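搜索 请输入关键词 站内搜索

讲稿备忘:小店铺怎么写通知

(开场别急,先喝口水)

大家好,谢谢周三晚上还肯出门的各位!我今天想聊的东西特别小:贴在门上的那张纸。停水通知、改时间通知、"请随手关门",我收集这个好几年了,手机里存了一堆,家里人都嫌我烦。

先讲我自己写砸的那次。那时候我在Prommont楼下的小书店帮忙,十二月要提前打烊,我写了满满一页,从天气写到感谢新老顾客,时间放在倒数第二行。结果呢,六点一过还是有人来推门,推完了站在那儿读,读到一半就走了。(这里停一下,等大家笑)

后来Sobia Awan帮我改,她在Flurden做过很久的前台。她拿笔把前面全划掉,只留一句:"今天六点关门。"我当时还挺不服气的,觉得太冷淡了吧?她说那你在底下补一句小字,想说什么说什么。 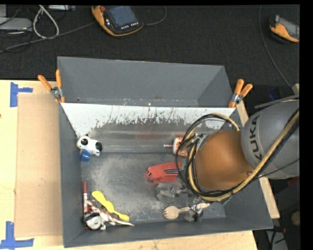
所以我现在写通知,第一行只放对方马上要用的那件事。几点、哪扇门、找谁。客气话我照样写,我这人话多,改不掉的,但都往下挪。

再说字数。我给自己定的上限是60个字,超过了就念出来听听,哪里喘气就从哪里断开。Kazmi街上有家裁缝铺,门上那张纸就两行:"取衣服请按铃。铃坏了就敲窗。"我太喜欢第二句了!它替你把下一步都想好了。

(如果时间够,讲Fodano那个错别字的故事;不够就跳过)

还有语气。感叹号我建议一张纸最多用一个,"严禁"两个字能不用就不用。同样是别堵门,"这扇门要进货,请把车停到旁边",读着舒服多了,也知道车该往哪儿挪。

最后请大家拿出纸,两分钟,把自己店里最长的那张通知改短,写完跟旁边的人换着看。念得不顺的举手,我们一起改。

读者评论

小满:裁缝铺那句我笑了半天,明天就去改我们店门口的。

阿树:感叹号最多一个……我上一张用了六个,惭愧。

路过的豆子:错别字的故事到底讲了没有?求补!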